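Ticket 51: Two-arm cell, cable-to-channel job
Opened by: Raluca Ardeleanu
Site: Vallejo bench
Priority: normal
Status: open

Summary
Zornley wants to know if the two-arm cell can take over dressing the channels, meaning the thin cable gets laid along the channel the way a person on the line does it. A trained person needs 24 seconds. The cell finishes some runs and stalls on others. I need to give them a yes or no for the shop floor.

Entry 1, 9:10 a.m.
Loaded the stock program from Nitano. Both arms homed without errors. Ran 5 cycles at default speed. 3 completed. The other two stopped with a grip timeout on the right arm. No collision flags in the log. Restarted the controller and got the same timeout on the next try.
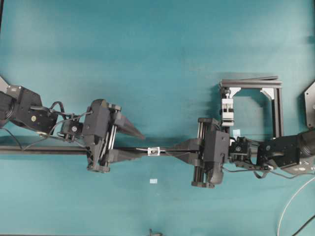
Azadeh Shokri: Before you chase the timeout, check what the program thinks it is holding. Stiff parts are mostly solved. Anything that bends is still where these cells lose to a person, same as towels and charger cords at home. I would quote them a yes for carrying the channel and a no for the cable until you have a full shift of clean runs.

Entry 2, 10:45 a.m.
Agreed on splitting the question. Changed the grip check on the right arm from position to motor current. The position check assumes a fixed part width, and a cable this thin is inside the tolerance for fully closed. The controller can't tell a held cable from an empty grip. With the current check on, the timeout cleared, but now I get a false "part present" if the fingers touch each other.

Lowered the closing force one step. Next run was with the left fingers parked open so only the right side was under test. 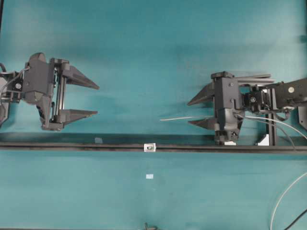

Attachment 2: right gripper with cable end, left gripper open, channel below.

Entry 3, 1:20 p.m.
Tried the Lollside path planner in place of the stock one. It plans smoother moves but has no setting for slack. It treats the cable as a straight rod from the grip point, and that only holds while the free end is short. Went back to the stock planner and cut the free length in the part file. Also switched on the wrist camera for the hold step.
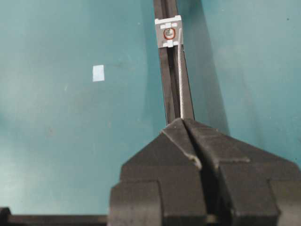
Slack is the part I can't fix with settings. A person feels the cable go tight and lets a little through without thinking about it. The cell has no equivalent, so I have to give it a picture to check against. The wrist view may be good enough for that. The white cable reads clearly against the dark channel, nearly straight from the clip down to the fingers, and I can set a limit on how far it bows away from that line. If it goes past the limit, the arm stops and calls for a person.

Answer sent to Zornley: channel handling yes, cable laying only with someone nearby to clear stops.

Next step: write the bow check and rerun at default speed. Azadeh, please send me the tolerance you used on the Nitano demo cell. Leaving this open until I have it.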